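A day at Milside: guitars, valves and a very loud cupboard

I've been in bands since school and I've owned the same amp for 14 years, and until last week I couldn't have told you how one gets made. So when Morfudd Gronow rang up and asked if I fancied going round the Milside works with her (she drums in Heka, I do the odd bit of rhythm guitar for them when their proper guitarist is off being a dad), I said yes before she'd finished the sentence.

Milside make valve amps and speaker cabinets for people who like their music heavy. If you've stood near the front at a doom or stoner gig in the past few years you've probably had your trousers flapped by one. They have two open days a year, one in May and one just before Christmas, and ours was the Christmas one, 22 December 2023, with tinsel on the signing-in desk and a tin of shortbread that was down to crumbs by the time I got to it.

Getting there is a faff. The train drops you on the wrong side of the river and the footbridge was shut, so we walked the long way past the tyre place and a carpet warehouse, Morfudd in a coat that was never meant for sideways rain. The sign is tiny. We went past it twice! Then someone inside hit a low E through what sounded like a wall of speakers and we just followed the noise.

Our guide was Eldana Habte, who runs the test side. She started out fixing amps in her mum's garage and she has that way of talking about circuits where you feel you're following it perfectly and then ten minutes later can't repeat a word. She split us into two groups. The other lot went off to the paint end and we went straight to the cabinets, which suited me fine as I'd been wanting to ask about cabinets for ages.

A speaker cab is a box. That's what I'd always thought, anyway. But Eldana had us knock on the back of a finished one and then on one with its bracing left out, and even I could hear the difference – the first gave a tight little thud and the second sort of honked. She said a honking cab will eat your low notes, and if you tune as far down as Heka do (it's C, and on one song it's lower than that and the strings are basically washing line) you'll end up with mush. Morfudd gave me a look at this point. I know, I know. My cab honks.

Next was the wiring bench. Every amp in the top range is still hand-wired, and the person doing it while we were there was Iwona Zawadzka, who has the steadiest hands I've ever seen on someone drinking that much coffee. She was halfway through a Ban, the 100 watt head they're best known for. I asked how long one takes her and she said it depends what's on the radio. She won't have metal on while she's soldering. It's choral music or the cricket, apparently, and if it's a bad over she puts the iron down until it's finished.

She let me have a go on a scrap board. I made a blob. She looked at the blob for quite a long time and then told me it would probably conduct.

The bit everyone had come for was the test room, known to the staff as the cupboard. It's bigger than a cupboard but not by a lot, with thick foam all over and a door like a bank vault's. You go in four at a time with ear defenders on, Eldana plugs in, and you get a single chord. One! I'd expected to be a bit blasé about it, having spent half my life next to a crash cymbal, but it went right up through the floor and into my back teeth. A lad in our group who'd come with his dad burst out laughing and couldn't stop. His dad wanted to go again and wasn't allowed.

After that we had soup in the canteen (leek and potato, good, could've done with more pepper) and a talk from Bastien Rolland, the chap who designs the things. He came over from France to play bass in a band called Sormont, who I'm slightly ashamed to say I'd never heard of, though Morfudd had their first record and went very pink when she worked out who he was. They only pressed 1000 of them. She'd got hers from a market stall with the sleeve missing and he promised to look for a spare sleeve in his loft, so that was her day made and we could have gone home there and then.

The talk itself was about why people still want valves. There are modelling units now that weigh next to nothing, go in a rucksack and do a very good job, and he was quite happy to say so. He uses one himself when he's flying. His argument was more that when you're playing slow, with a long gap between the hits, you want the amp to do something in the gap. A valve amp sags a bit when you dig in and then swells back up, and a player leans on that without thinking about it. He played the same riff through both to show us. I thought I could tell which was which and then he told us the answers and I'd got one wrong, so make of that what you will.

Somebody asked about the price, as somebody was always going to. He didn't dodge it. The transformers cost a lot, the valves cost more every year and the people in the building have rent to pay. They do sell repaired returns at a discount twice a year but you've got to be quick, and you have to collect.

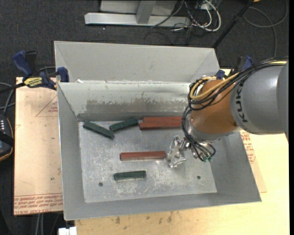
How loud is a Ban if you don't turn it up all the way?

Loud enough to get you in trouble in a flat, even with the volume on 2, so Bastien's advice was to buy the smaller head unless you rehearse somewhere with very forgiving neighbours.

There was time at the end to try whatever was set up in the front room. It got busy and it got noisy, with six people playing six different intros at once, and two of them were the same intro in different keys. I'd have liked a booking list or something. Morfudd found a practice pad to sit at and was perfectly content, and I waited for the small combo in the corner, which turned out to be the thing I liked best all day. It hasn't got a name yet. The knobs had masking tape over them with biro on, and one of the labels just said "more". I had it on more.

While I was queuing I got talking to Sekar Tuhumury, who'd come up on the early coach with a guitar he'd built himself out of an old pub table. You could still see the ring marks from the glasses under the varnish. It sounded terrific, really thick and growly, and three or four people asked him to make them one. He said he'd run out of table.

A few practical bits if you're thinking of going in May. It's free but you have to put your name down in advance, and the works tour part fills up well before the rest. Bring your own ear plugs as well as using the ones they hand out, especially for the front room. Closed shoes, no sandals, they do check. You can bring a guitar but not an amp. There's step-free access to everything except the upstairs office, where there's nothing to see apart from a kettle and a signed drum skin. Parking is hopeless, and if the footbridge is still shut allow a good bit longer than the map tells you.

I didn't buy a head. I did buy a T-shirt, a set of very heavy strings and a bag of offcut speaker cloth that I've got no plan for at all. Morfudd bought a mug. On the train back we drew up a list of how to fix my cab, using the back of the soup menu – new bracing, proper screws in the back panel, and getting rid of the rolled-up towel that's been in there since before I joined the band. I took the towel out that same evening. It smells of every venue we've ever played, and the cab now honks even worse, so the bracing's next.

Heka are back rehearsing in the new year and I'm down to cover the first few. If anyone local has a decent bit of birch ply going spare and doesn't mind me borrowing their saw, give me a shout in the comments.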